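Handout 6: Small-item storage and the work surface

Read this before the practical. Bring it with you, along with the inventory sheet from Handout 5. The practical runs from 9:30 a.m. and there is no break until the first surface has been signed off.

## What this unit covers

Unit 6 deals with the small loose things that collect on desks and worktables: clips, screws, adapters, pens, batteries, spare keys. In the Udell office survey used in this course, 2,506 items were logged across 34 desks. Most were smaller than a hand, and 278 of them had no owner that anyone could name.

You will not be asked to throw anything out in this unit. Disposal is Unit 8.

## Terms

**Open container** - anything you can reach into without moving a part. Trays, baskets, cups, drawer inserts.

**Closed container** - anything with a lid, flap or zipper. Jars, tins, pouches, boxes.

**Home position** - the spot a container goes back to at the end of the day. It is written on the surface plan.

**Working zone** - the part of the surface a seated person reaches with the elbows bent. Keep it clear except for the task in hand.

## Choosing between open and closed

Ask how often the item is used. Daily items go in an open container. Weekly items can go in either. Anything used less than once a month goes in a closed container and comes off the surface altogether.

Then look at size. Mesh and wire baskets are good for chargers, tape rolls and notebooks, but thin items slip through or catch in the gaps. Pins, washers and small screws need solid sides. If a basket has a solid base and open sides, check both before you put small parts in it.

Weight matters less than people expect. A jar holding up to 100 coins can still be lifted with one hand, though it should sit low and away from the edge.

## Labels

Label the container and the home position with the same word. Use the noun people already say. If the office says "dongles," write "dongles."

Clear containers still get a label. The Cultov branch skipped this step and ended up with three jars of nearly identical screws. Put the label on the side of the jar, where it can be read from the chair, and leave the lid plain.

## Placing containers on the surface

1. Clear the whole surface and wipe it down.
2. Mark the working zone with two strips of low-tack tape.
3. Place the largest container first, behind the working zone.
4. Place closed containers next. Leave a hand's width between them.
5. Check that cable openings are still clear.
6. Sit down and reach for each container in turn. Move anything that makes you lean.
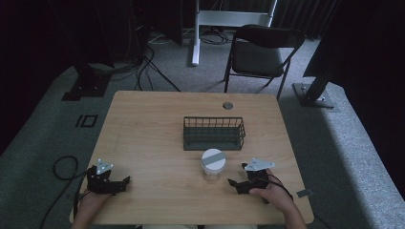 Depth is the part of the plan that students most often get wrong. They line everything up in one row, and the row creeps forward. Use two rows when the table allows it: the wire mesh basket sits farther back, lengthwise across the table, and the clear jar with the white lid stands in front of it. There is a grommet hole near the back edge, so keep it clear when you add a third container. Tall items go at the sides if they would hide what is behind them.

## Exercise

Work in pairs on one table. Use one open and one closed container from the Kurup kit.

- Draw the surface plan before you place anything.
- Sort the loose items by frequency of use, then by size.
- Fill, label and place both containers.
- Swap seats and test your partner's reach.

Write down any item you could not assign - it goes on the back of the inventory sheet with a short note.

## For next time

Read the Riltora case notes, sections 1 and 2. Bring a photo of one drawer at home or at work, taken before you tidy it.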